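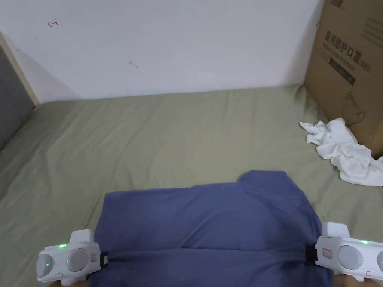

Shaimaa El Khatib wrote on the course forum that last week's notes made land disputes sound like a paperwork problem, and she would like them to sound like a dispute. Fair enough. Her comment is this week's starting point.

Week 5: Commemoration and the news

Our case is the Largate dam, which displaced over 3,000 people from the Rarnberg valley. Every October their families march to the old boundary fence. Every October the water authority puts out a statement honouring the valley's heritage - it owns the valley.
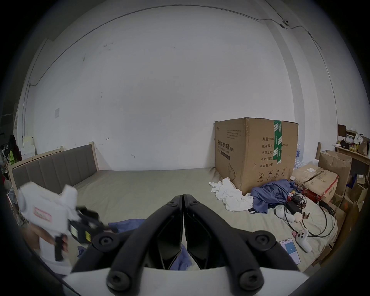
The march gets about as much coverage as the road closures it causes. Pringle's chapter blames the anniversary format: reporters recycle the background paragraph until it hardens into fact. El Idrissi reckons the marchers use that paragraph on purpose, and have done for 15 years.

Before the tutorial:
Read Pringle, then El Idrissi. The other order is possible but grumpier.
Bring 2 reports of the same march and mark who is named, who is quoted and who is "locals".

Jingyi Xia has the spare reader. Please give it back with its cover on.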